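Print this page | E-mail this page

Virnine Compact Washer: Installation and First Use
Section 4. Leveling, loading and the first cycle

4.1 Leveling the machine

1. Place the washer on a solid floor. Do not install it on carpet or on a raised platform.
2. Loosen the lock nut on each foot with the wrench supplied.
3. Turn the feet until a spirit level on the top panel reads true from side to side and from front to back.
4. Tighten the lock nuts against the cabinet.

CAUTION: Remove all transit bolts before connecting the power. Running the drum with the bolts in place will damage the suspension and is not covered by the warranty.

4.2 Connecting the water

1. Flush the supply valve into a bucket until the water runs clear.
2. Fit the inlet hose hand-tight, then give it a quarter turn with pliers.
3. Hook the drain hose over the standpipe. The hose end must not reach below the trap.

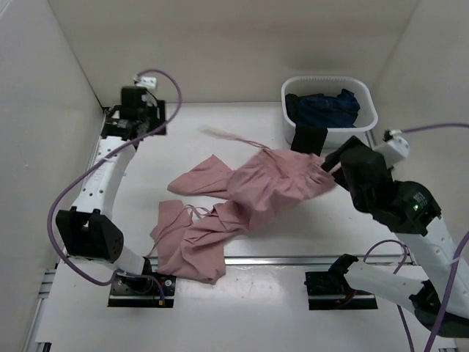 4.3 Sorting the first load

Run the drum empty once on COTTON HOT with no detergent before washing any clothing. Sort laundry by color and by the temperature on the care label. Dark clothing can wait together in a basket, with a pink garment kept apart from it for a separate wash. Empty all pockets and close all zippers. Fill the drum loosely, leaving a hand's width of space at the top.

NOTE: Bulky items washed alone may cause the machine to pause and rebalance. Add one or two towels of a similar color.

4.4 Starting the cycle

1. Add detergent to compartment II.
2. Turn the dial to the program and press START. The door locks.
3. To add an item, press PAUSE and wait for the lock light to go out.

If the display shows E47, the drain is blocked. Clean the filter (Section 7). If it shows E52, check that the supply valve is fully open.

Revised March 2018

Print this page | E-mail this page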